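Search this site Search Go

Tatgate gallery: tracking on the plain table

Posted 2/3/26 by the Tatgate tooling group

Most of our work this winter went into the pose tracker that turns hand-held gripper recordings into paths an arm can follow. The old version needed plenty of texture in view. On the pale wood-grain table it lost its place, because the grain is soft and repeats, and a patch of glare reads as a feature one moment and is gone the next.

We recorded 608 clips on that table and ran both versions of the tracker over them. The old one dropped out on 66. The new one dropped out on 5. 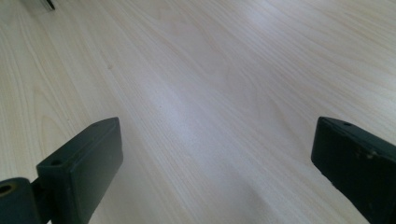 The largest gain came from masking the fingers before feature matching. They move with the camera, so any point picked up on them tells the solver that nothing is moving. The mask is drawn once per gripper and stretched with the jaw opening. Skavomix reads it from the same config file as the lens calibration.

The second change is a brightness check. If a patch of the table is washed out, its points get a low weight and the inertial data carries the estimate until better ones come in. We set the limit at 6 frames. Past that, the clip is flagged and left out of training.

The planner from Holtden is unchanged and takes the new paths as they are. We plan to release the mask tool in June.

Comments (3)

gridline: Does the mask need redoing if you swap the finger pads?

Tatgate tooling: Yes if the outline changes. It takes a few minutes in the editor.

mpk_controls: We got rid of most of our glare by moving a lamp, but the weighting sounds better. Will it work with the Yousafzai log format?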